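Clearing and setting up a small table for craft work (quick version)

Posted in: Home, Tables and worktops

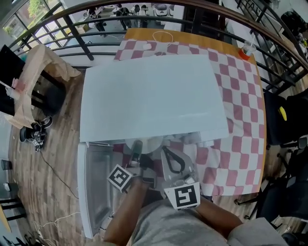 What you need

A cloth, checked or plain. A flat board, white if you can get one. A shallow clear tray with a rim. Damp rag, dry rag. 20 minutes, less once you've done it a few times.

I do mine on the landing table, next to the railing, so things rolling off is a real worry. If yours is against a wall you can skip some of this.

Step 1. Strip it

Everything off. Cups, chargers, post, the lot. Wipe the wood with the damp rag, then the dry one straight after. Don't leave water sitting on bare wood, it marks.

Step 2. Cloth on

Shake it out first. Lay it from the near edge and smooth away from you with flat hands. Doesn't have to cover the whole top. A strip of bare wood at the back is handy for cables and anything you don't want glue on. Checks are good as you can line things up by eye.

Mine's a pink and white one from Pincombe, been through the wash more times than I can remember and still fine. Cool wash, line dry.

Step 3. Board

Put it towards the back, leaving room in front for your arms. A bit crooked is fine, I turn mine to suit whichever hand is cutting. Matt is better than shiny, less glare from the window in the afternoon. Check for crumbs underneath or it will rock and drive you mad.

Step 4. Tray

Front left for me, swap if you're left handed. All the small bits live in it: beads, discs, pins, offcuts. Clear ones are best becuase you can spot a pin without tipping everything out. The Masilela trays come in a pack of up to 128 for schools, which is daft for one house, so share or buy singles.

Step 5. Drinks

Far corner, lid on, straw in. No open mugs. Learnt that one in July with a full tea and a half finished card.

Step 6. Cables

Push to the back and keep them off the board. If you use a laptop for patterns, same goes for the mouse.

Packing away

Tray first, then board, then fold the cloth inwards so the bits stay in it. Shake over the bin and not over the railings, there's a downstairs. Board stored flat, mine warped stood up behind a radiatior.

Next page: covering a board with sticky back felt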